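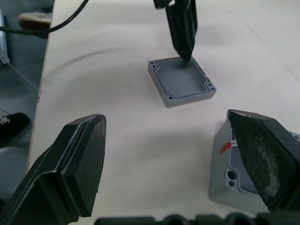
Figure 9.1 Wrist-camera view during a two-arm demonstration. The fingertip of the other gripper reaches down into the enclosure, near the dark groove that runs inside the rim.

Chapter 9
Showing the Robot What You Mean

Think back to the last time you taught somebody to do something with their hands. Tying a bowline, say, or folding a fitted sheet, or getting the lid back on one of those storage tubs that never quite close at the fourth corner. You probably started out by explaining, and after a minute or so you probably gave up explaining and said "look, give it to me a second," and did it yourself while they watched. Then you handed it back, and if they still struggled you may have put your own hands over theirs and moved them through it. Most of us do all of this without planning to, and most of us would have a hard time writing down afterward what it was that we showed.

In the first eight chapters we wrote things down. We gave the arm its positions, its speeds, its waiting points and its force limits, and when the part was always in the same place and always the same shape, the arm did very well by us. I am fond of that way of working and I don't want you to leave it behind. A great many cells in a great many plants run on taught points and a handful of conditions, and they will still be running that way when you retire. But you will have noticed in the Chapter 8 project that our programs grew longest and ugliest wherever the parts touched each other. Moving through open air took four lines. Seating the lid took two pages, and some of you (I have read your logs) never did get it to seat at the second corner.

Contact is where it becomes worth your while to show the robot the job by doing it. A person who slides a fingertip along a channel is making small corrections all the time, easing off here, leaning a little sideways there, and does it faster than anybody could say it. If we can record those corrections along with what the cameras saw while they were being made, we have something to learn from.

A small part with a lot in it

Look again at Figure 9.1 and notice how little open air there is to worry about. The enclosure is shallow, with low walls. The groove follows the perimeter and bends around the corners, where the wall gets thicker. The two big shapes in the lower corners are the fingers of the gripper that carries the camera, and they stay in view through the whole recording, which my students tend to find annoying at first and helpful by the end of the week. They are your ruler. When you drive an arm by looking through its own wrist, the one thing that always keeps its place in the picture is your own pair of fingertips, and you will learn to judge everything else against them.

Notice also that one of those fingers has a second enclosure against it, and that the finger hides part of it. Please get used to that too. Any gripper that holds something will cover up some of what it holds, and a demonstration in which the operator relied on seeing the covered side is a demonstration the robot can't follow. We will come back to this in Section 9.4, where it gets a whole set of exercises.

Two ways of showing

There are a good many methods in use and the names for them are not settled, so in this book I will stick to two plain ones.

Hand guiding means that you take hold of the arm itself and move it. The motors are set to carry the arm's weight and otherwise to give way to you, and the joint positions are recorded as you go. It is wonderfully direct. You feel the part touch the wall of the fixture because your hands are on the machine that is touching it. The trouble is that your hands are on the machine. They get in front of the camera, they lend the arm a steadiness it won't have on its own, and the force sensor at the wrist can have a hard time telling your push from the part's push. Two arms at once, hand guided by one person, is something I have seen tried at Berrada and would not ask you to repeat.

Remote control, or teleoperation, means that you stand or sit some way off and move something else - a pair of handles, a smaller copy of the arm, a tracked controller - and the robot copies you. Now the robot's cameras see only what they will see later, and the forces belong to the robot. In exchange you lose most of your sense of touch. Beginners nearly always push too hard for the first hour, and then, having been told about it, nearly always push too softly for the second. It comes right with practice, so do be patient with yourself, and with your lab partner.

The Ekham bench we use in this chapter has both. You will begin with hand guiding on a single arm and move to remote control of two arms in Section 9.3. If your school has only one arm, every exercise except 9.11 and 9.12 can be done with a vise in place of the second gripper.

How many times do I have to show it?

I am asked this every June at the summer course in Mestholm, usually before the coffee is finished, and I always give the same unsatisfying answer: fewer good ones than you fear, and more poor ones than you have patience for. A student of mine, Kam-wah Hsiao, spent a term on the question with a job rather like the one in this chapter, running a fingertip along a perimeter groove in a molded part. The first set had 32 demonstrations, all made by Kam-wah on one afternoon, all starting from the same spot on the table, and the robot trained on them did the job nicely so long as the part sat on that same spot. Move it the width of a finger and things went badly.

The second set had 600, made by several operators with the part set down wherever it happened to land. That did much better in the open stretches, and we were all very pleased, until somebody watched the corners. Some operators lifted the finger at a corner and put it down again on the other side. Others slid around without lifting. The robot, having been shown both, would now and then do half of each. What fixed it in the end was a half-page sheet of agreed habits for the operators, and you will find a version of that sheet in Section 9.2. I would like you to read it before you touch the handles, even if you are in a hurry, and I know you will be.

By the time the project was handed over to the Brasstead line, the collection stood at 1,964 recordings. A fair number of those had been marked as mistakes and kept on purpose, with the recovery left in. A robot that has never been shown how to get out of trouble has no reason to know how, and your own fumbles, so long as you finish them properly, may be among the most useful things you record.

What you will need for this chapter

One arm with a two-finger gripper and a wrist camera, or two if you have them. A table with a plain surface and enough room to put the part down in different places. Four or more copies of the same open enclosure, with a groove you can follow. A notebook, a paper one, for writing down what you were trying to do on each attempt - the recording will tell you where the arm went, but it will not tell you that you were aiming for the other corner.

Set aside a whole lab session for Section 9.1 and don't record anything during it. Drive the arm. Touch the table with one fingertip as gently as you can, and watch the force reading while you do. Trace the rim of the enclosure without touching it, then trace it while touching it, then go around the other way. Swap with your partner and watch their hands instead of the screen. When you can each get around all the corners in both directions without the enclosure shifting on the table, turn to Section 9.2 and we will switch the recorder on.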